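# Ustitz opens a refill counter, and the line goes out the door

Apr 15, 2026

USTITZ – The old pharmacy on the corner of Liu Street has a new life as of this morning, and a good many people in town seem to have been waiting for it. The Sosto refill counter opened its doors at nine with a long line already stretching past the bakery, most of it made up of folks holding tote bags that clinked when they moved.

The idea is simple enough, and older residents will remember something a lot like it from the dairy that used to sit by the bridge. You bring a clean container from home, you have it weighed at the front, you fill it with whatever you came for, and you pay for what went in. Dish soap, laundry liquid, vinegar, cooking oil, fruit syrups, honey, rice, lentils, oats, and a very respectable selection of tea are all on offer to start, with spices promised once the second set of shelves is up.
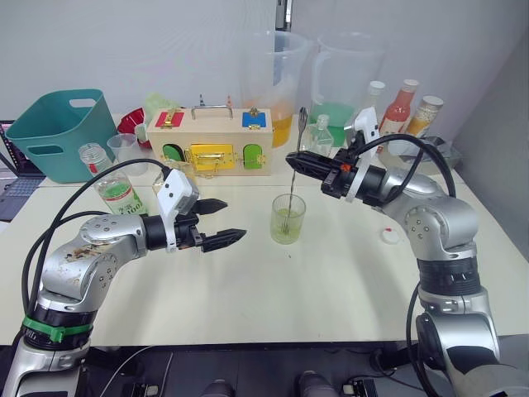

The syrups were the surprise hit of the morning. They come from small growers in the Vorell valley – elderflower, mint, sour cherry, and a gooseberry one that sold out before lunch – and shoppers were invited to try them mixed with cold water before they committed to a full bottle. More gooseberry is expected on Friday, though the counter would not swear to it, and anyone who has tried to hurry a Vorell grower will understand why.

Sosto is set up as a co-op, which means the people who shop there can also own a small piece of it. By the time the doors opened, 2418 households had signed up, a remarkable number for a town our size and a good deal more than the founders had hoped for when they first set out a sign-up sheet at the harvest fair last October. Membership costs 21 dollars a year and brings a small discount at the register, along with a vote at the yearly meeting. You don't need to be a member to shop, and the staff were very patient about explaining this to everyone who asked, including your correspondent, who asked twice.

There were hiccups, of course. The scale by the front window went on strike for half an hour, the laundry liquid pump proved to be a good bit livelier than anybody expected, and a few people turned up with containers too narrow at the neck for oats. A basket of loaner funnels has since appeared by the dry goods, and a mop has taken up a permanent place by the soaps.

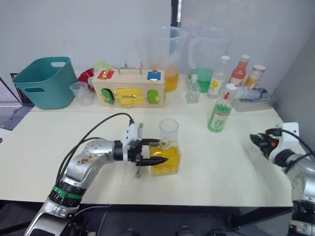
One shopper near the back of the line said she had driven in from the far side of Vorell and would gladly do it again, but she wished the counter would stay open past six, as she can't be the only one who gets off work at half past five. Another thought the prices on oil were a touch high compared with the supermarket, though he allowed that the vinegar more than made up for it, and he left with plenty of it.

The hours do seem to be the main complaint so far. For now the counter is open from nine to six on weekdays and from nine until 2 on Saturdays. The co-op says it will look at a late evening once it has a few weeks of receipts to go by, and it is keeping a notebook by the register for suggestions. The first page was full by noon, with later hours at the top and a rather heartfelt plea for peanut butter underneath. 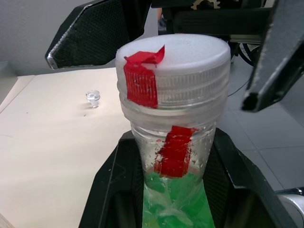
Anyone planning a first visit would do well to wash and fully dry containers the night before, lids included, and to peel off old labels where possible. Glass and plastic are both fine. Staff will write the empty weight on the bottom with a grease pencil, so you won't have to wait at the scale again next time. If you come empty-handed, there is a shelf of donated jars near the door, free to take, and donations of clean ones are welcome during opening hours.

Parking behind the building is limited, but the lot at the Ustitz library is free for the first hour and only a short walk away. The number 21 bus stops across the street. Bulk orders for schools and cafés can be placed at the register starting next week, and members should bring their card or the phone number they signed up with.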